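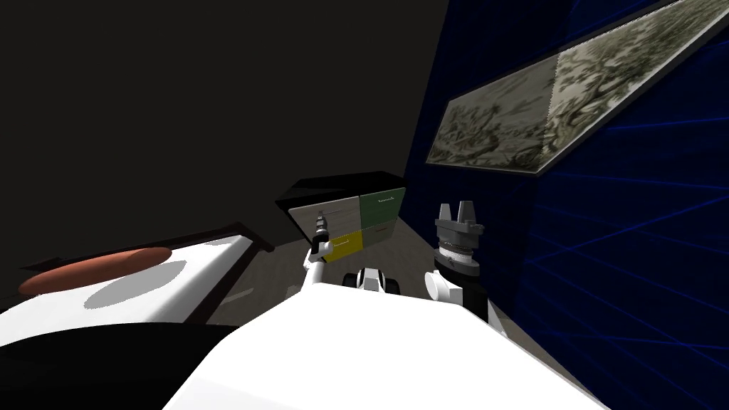

1/ Ballora open day, Drindale, 17/06/2024. Posting as I go, phone at a bad battery level, sorry in advance for spelling. Robots all afternoon. Mostly simulated ones, which I didn't expect to enjoy this much.

2/ Set up: big room on the ground floor of the Hutsuliak building, chairs in rows, two projectors. Real hardware is upstairs and you go up in small groups. Down here it's the sim. I was in the last group for upstairs so I got a LOT of sim.

3/ The talk is by Kevin Quintero, runs the home tasks work. Fast talker. No slides for the first half, just the simulator up on the screen and him steering through it. More talks like this please.

4/ Simulator is called Holter. In-house. It has a little room in it, blue wall with grid lines, something like a bed or a bench along the left, low cabinet with drawers in the corner. Two-armed white robot looking at the cabinet. You see it all from over the robot's own chest.

5/ Job for the day: drawers. That's the whole demo. Get a gripper to a drawer, open it, deal with what's in there, leave the others alone. Guy next to me whispered "that's it?" and then stayed for the full hour so.

6/ The fronts are different colors. Yellow one, green one, a couple of grays. Quintero says the colors help the people watching way more than the robot. When you review a run at speed you want to say "green" and have the whole team know which one.

7/ Handles are thin. Really thin, little bars up near the top of each front. He stayed on this for a good ten minutes. Wide handles make everyone look smart, was his line. They went thin on purpose after the first version was to easy.

8/ Someone asked how many runs they do. 96 in a batch, then they stop and look. Not a huge number! He said they used to do much bigger batches and then found out the reviewing was getting skipped, so they cut it down to what a person can sit through before lunch.

9/ Then he switched to the gripper view. Whole room leaned in a bit. Totally different feeling. From up at the chest you think "ok robot, cabinet, got it." Down at the hand it's two fingers and a big gray block and good luck.

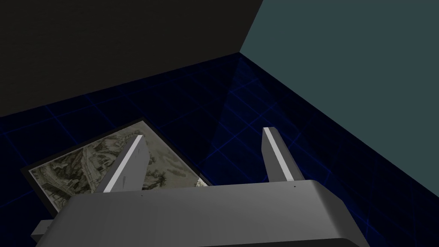 Gripper view. Two fingers, blue grid, corner of the room.

10/ The thing with this view: no cabinet in it at all here. You get wall, wall, floor and a framed picture. If all you had was this you'd have to work out where you are from that. Quintero asked us to guess which way the hand was pointing. We were bad at it.

11/ My guess was wrong by a mile. The woman in front of me got it from the corner, the line where the two walls meet. She does surveying. Made sense after.

12/ Question from the back, was the art in the frame picked for a reason. Looks like an old map or an engraving or something, lots of squiggle. Answer: busy texture is good for testing, flat walls give you nothing to hold on to. Plain walls are where they lose track the most. Wrote that down.

13/ Quick break. Coffee was fine. Cookies gone by the time I got there. Battery 41.

14/ Back. He's doing the "same spot, small change" bit now. You take one moment and the next one and look at what moved. His point is people want to watch the exciting part, the drawer coming open, and the trouble usually starts way earlier, when the hand is just hanging out somewhere dull.
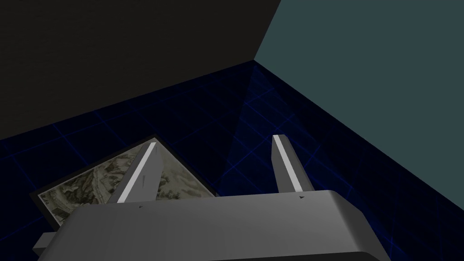

The gripper view again, fingers spread wide.

15/ Put this next to the one up in post 9 and tell me what's different. I sat there squinting. Very, very close. He let us stew on it and then moved on without giving the answer, a little mean.

16/ Kid two rows up (maybe ten?) asked why the fingers have white stripes on the inside. Best question of the day. He said the inside faces are the part that touches things, and a bright edge means you can judge the gap at a glance on a small monitor. The kid nodded like a colleague.

17/ Also asked by the same kid: does the robot know it's not real. Laughs. Quintero took it seriously - said the control software gets images and joint numbers and has no idea where they come from, and that's the entire reason for building Holter the way they did. Swap the source, keep the rest.

18/ OK the part I came for. How much carries over to the arms upstairs. Straight answer: reaching carries over well, pulling carries over badly. Friction in a real drawer is a mess. Cheap runners, swollen sides, something stuck at the back. They can put a bit of that into the sim but they're always guessing at the amounts.

19/ They keep a wall of real drawer units upstairs for that. Bought secondhand, the worse the better. One came from a school and still smells of glue apparently. Will report.

20/ He put up the opening part on the big screen. Left arm does the work, right arm parked upright. I'd assumed you would want both going. Nope, the second arm is mostly something to not bump into the wall with. They'll bring it in for the two-hand tasks in September. 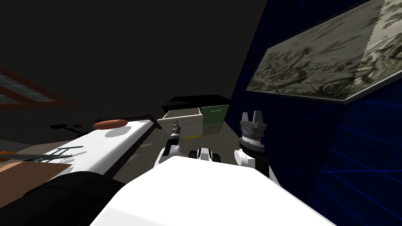 Left gripper in the open drawer, green one next to it still shut.

21/ Look near the gripper, just below the drawer. Yellow stick thing, pencil I think? Woman next to me spotted it before me. Small stuff like that is what they care about now. A drawer is a big friendly box. A pencil is a thin thing that rolls and you have about one good way to pick it up.

22/ Asked him about it at the end. He said thin objects are the biggest single group in their failure notes, 537 entries so far, and that's only since they started writing the notes properly. Respect for saying the number out loud at an open day.

23/ What's in the notes, I asked. Mostly boring, he said. Finger landed on top. Finger went under the lip. Hand blocked the view of the thing it was reaching for. That last one comes up a lot and you can see why, the gripper body takes up half of its own picture.

24/ Tried the controls myself!! They had a station at the side where you could drive the left arm with a handheld thing. Terrible. I closed the fingers on air, then on air again, then got a handle and went sideways. The person running it was very kind about it.

25/ Tip if you go: use the chest view to get close and then swap to the hand view for the last bit. I tried to do the lot from the hand view becuase it looked cooler. Don't.

26/ Second tip, slow down before the cabinet top. It sticks out over the fronts a little and I clipped it with the wrist coming in from above. Come in low and level with the handle.

27/ Upstairs now. Much louder. Real arms, real drawers, a smell of warm plastic. School drawer confirmed, smells of glue. Watched one go from shut to open in a pace I would call "grandparent." No photos allowed up here so you'll have to take my word.

28/ The real one stopped halfway the first time. Drawer jammed on one side. Operator backed it off, came in again nearer the middle of the handle, fine. Which is post 18 pretty much. Pulling is the hard bit.

29/ Heard someone ask about price and delivery. Not for sale, not close. This is a research group that does one open day a year, stop asking for brochures lol. They do take visiting students, ask at the desk.

30/ Since people are replying: no I don't work there. I fix kitchen cabinets for a living and wanted to see what the robots think of drawers. I have opinions on their runners. Told Quintero some of them. He actually took notes, and I'm sending him a box of the worst soft-close ones from my van.

31/ For whoever asked about parking: behind the building, gate shuts at six, I found out at ten to. The ramp to the door is round the left side, signs are small. Lift to the first floor works.

32/ Someone wants to know if it's ok for kids. Yes, the driving station is low enough and the staff are patient. Upstairs is behind a yellow line and they mean it. Bring ear protection for little ones, the air compressor kicks in with no warning.

33/ Battery 6. Going home. If you drove the arm today and got the green drawer open first try, reply and tell me how, I want to know what you did with your wrist.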